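Carpet Tile Maintenance and Replacement: Frequently Asked Questions

Rollby Flooring Support. Last revised 2023-04-05.

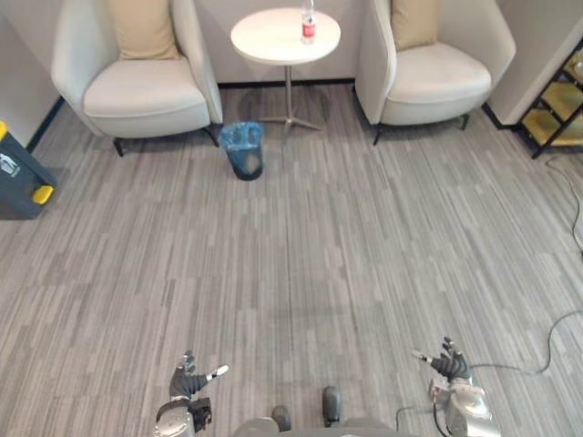
Cleaning

How often should carpet tiles be vacuumed?
Daily in entrances and corridors, and twice a week in lounges, meeting rooms and other areas with light foot traffic. Use an upright machine with a rotating brush on loop pile. On cut pile, raise the brush by one setting.

Which direction should I vacuum in?
Make the first pass against the pile and the second with it. An arrow on the back of each tile shows the pile direction. If you do not want to lift a tile, check the laying plan supplied at handover.

Can I use a steam cleaner?
No. Heat softens the bitumen backing used on the Stison range and can cause the edges to curl. Hot water extraction is allowed on the Zinico range at up to 3 passes per visit. Leave the floor to dry fully before furniture goes back.

What should I do about a spill?
Blot with a plain white cloth, working from the outside of the spill inwards. Do not rub. For tea, coffee and soft drinks, apply cool water and blot again. For grease, use a dry solvent cleaner and test it first on a spare tile. If the mark is still there after two attempts, change the tile.

Replacement

Can one tile be changed without lifting the rest?
Yes. Push a flat blade into the joint at one corner, lift the tile and peel it back slowly. Scrape off any lumps of old tackifier. Apply a thin coat of new tackifier, wait until it turns clear, and press the new tile in from one edge to the other.

Why does the new tile look darker than those next to it?
The older tiles have faded or hold fine dust, and the new one may also come from another dye batch. The difference becomes less obvious with use. To hide it, take a tile from a low-traffic spot, such as under a cupboard, fit that one in the open area and put the new tile in its place.

What is a dye batch number and where do I find it?
It is printed on the end label of each box, after the product code. Product code 423, for instance, is followed by a slash and the batch number. Keep one label from every delivery. Orders placed without a batch number are filled from current stock.

How many spare tiles should be kept?
We advise 2 boxes for a single floor of an office. Store them flat, in their boxes, in a dry room. Tiles stored on edge take a bend and will not lie flat when fitted.

Laying patterns

Which patterns are approved?
Monolithic, quarter turn, brick and ashlar. Linear designs are normally laid monolithic or ashlar. A quarter turn laid with a linear design gives a strong chequered effect, so ask for a sample panel before you order.

Does the pattern affect the guarantee?
Only where the laying instructions for the product exclude it. The Assunção plank format must not be laid quarter turn.

Furniture and underfloor heating

How can I reduce dents from furniture legs?
Fit flat cups or wide glides under narrow legs, and move heavy items slightly during the February deep clean. Most dents in loop pile will lift with a damp cloth and a soft brush.

Are castor chairs suitable?
Yes, if the castors are the soft-tread type and the tile is rated for heavy commercial use. Hard castors wear the pile along the joints.

Can the tiles be used over underfloor heating?
Yes, with all ranges, provided that the surface temperature of the subfloor does not go above 27 °C. Switch the heating off before laying starts and leave it off until the tackifier has cured. The subfloor should be at 19 °C or below during fitting.

Contact

Technical questions: Halvard Eide, product support.
Guarantee claims: Sverre Eklund. Please include the product code, the batch number and the laying plan.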